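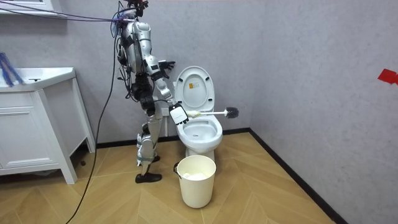
How to check whether a celebrity rumor is true

Fan rumors move fast, and most of them fall apart after a few minutes of checking. These steps work for secret weddings, band breakups, surprise albums and the rest.

Step 1. Find the first post

Copy the exact wording of the claim and search for it in quotation marks. Sort by oldest. Many rumors trace back to one account with a handful of followers, or to a joke that lost its punchline when it was shared.

Step 2. Look at who is repeating it

Open the articles and see what they link to. If 14 sites all point to the same post, you have one source. Write down the time each one was published.

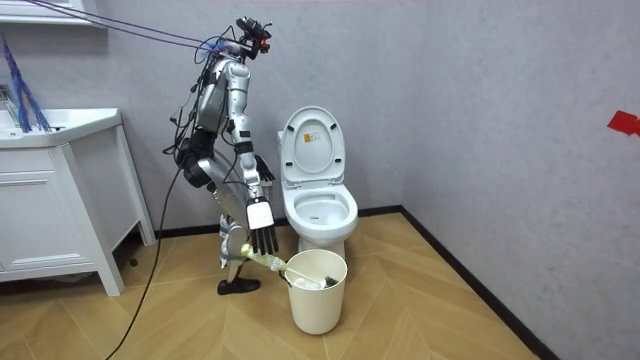 Sikley, January 2023

Step 3. Check the photo

Run any picture through a reverse image search. Old concert shots are often passed off as new – look for a tour shirt or stage set you can match to a known show. If the earliest copy is older than the rumor, the caption is wrong.

Step 4. Compare it with the schedule

Tour dates, TV tapings and court records are public in many places. When the Lowther fan board claimed that the singer of Skoten had quit, a reader found seven shows still on sale at the venues' own sites. The thread had 729 replies by then.

Step 5. Wait a day

A real story usually gets a statement from a manager, a label or the person involved. Silence proves nothing either way, so mark the rumor "unconfirmed" and come back to it.

If you have already shared something false, post the correction in the same thread and leave the original up with a note.

Ruth Montoya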